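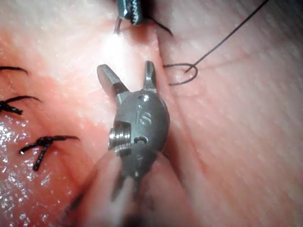 Jaws open in a V, nothing between them.

Aug 2, 2024

Sound-sort bins, second try. I spent the whole morning at the big table with the beginning-sounds cards and I think we are finally getting somewhere! Last batch was too stiff for little fingers and the corners were sharp enough that Stela Vasiliu sent me a note with the word "ouch" in it twice. So today: rounder corners, softer card, and a clipped corner on the top right so the kids can tell which way is up (Eliseo's idea, stolen from him with thanks).

Cut 642 cards before lunch. The corner punch jams if I feed it more than two at a time. I keep forgetting this and feeding it three. If anyone else is using it this week, please wipe the blade after the glossy stock, it leaves a gummy edge and then every card after that has a little whisker on it.

We need 1162 for the full order, which covers all 28 tubs for Raltotbridge Elementary plus the spares Hala asked for. The rest can wait until the new card gets here from Barent. I asked for the cream, not the white. White looked great under my lamp and awful in the classroom, way too much glare off the laminate when the kids sit near the windows.

Picture choices, still arguing with myself. We have to stop using "xylophone" for X. I know, I know, everybody does it, but it starts with a Z sound and we are asking five-year-olds to sort by the sound they hear. Going with "fox" and "box" and making X an ending-sound card, with a dot under the last letter. Same problem with "giraffe" on the G page. Swapped it for "goat." I like my goat! The giraffe goes in the drawer for the spring set. 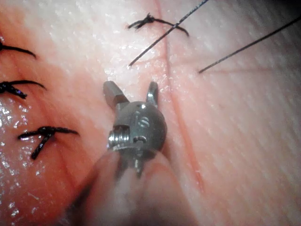 Letter hunt cards are the part I'm most excited about. The idea is that kids find print out in the world, on shoes and faucets and cereal boxes, and match it to the letter on their strip, and it gets them past thinking letters only live on worksheets. For the harder strip I want letters that are tiny and sitting on something that isn't a sign at all, like the little S stamped in the metal up there, a bit right of center on the rounded part. Yakubu Jibrin tried a few small ones with his group in March and said they went wild for them, they were squinting and shouting over each other. Capital S is kind to us too, it looks so much like the lowercase that nobody gets stuck on case. I still need a good small lowercase g. The ones on packaging all have that fancy double loop and half the kids say it's an 8.

Strip layout: four letters across, big box under each for a crayon check mark. I had five across and Florin Iordache pointed out (politely, he is always polite) that a kindergarten check mark is the size of a plum.

Bins. Tried the shallow trays and the deep ones. Shallow wins. With the deep ones the kids stack the cards in a tower and the sort turns into a construction project, which is lovely but isn't phonics. The Braslow trays nest nicely and the lids stay on when you carry them sideways. I carried one sideways down the stairs to check. The cheaper ones popped open at the landing and I picked up 125 cards on my hands and knees.

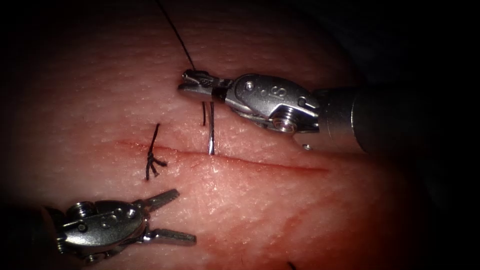
The long thin cut across the pad, instrument in from the right.

Teacher page. Rewrote the directions and got them down to one side. Old version said "facilitate student exploration of initial phonemes," and I'm pretty sure I wrote that, and I'm sorry. New version says "Say the picture name. What sound do you hear first? Put it in that tray." Hala wants a Spanish version on the back, and she's right, but the picture words have to change and not just the directions. "Goat" is no use under G if the child says "cabra." She is going to give me a word list and I'll redraw what we're missing. No drawing until I have the list!
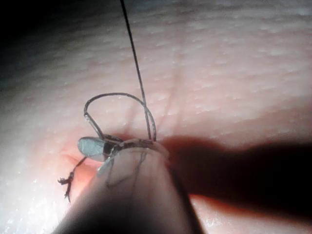 Close in on the ridges, darkest toward the upper left.

To do:
Short vowels, color-code or leave plain? Ask Stela.
Redraw the igloo, it looks like a turtle.
Find out if the cream card takes dry-erase.
Order more lamination pouches, small size.
Give Eliseo his good scissors back.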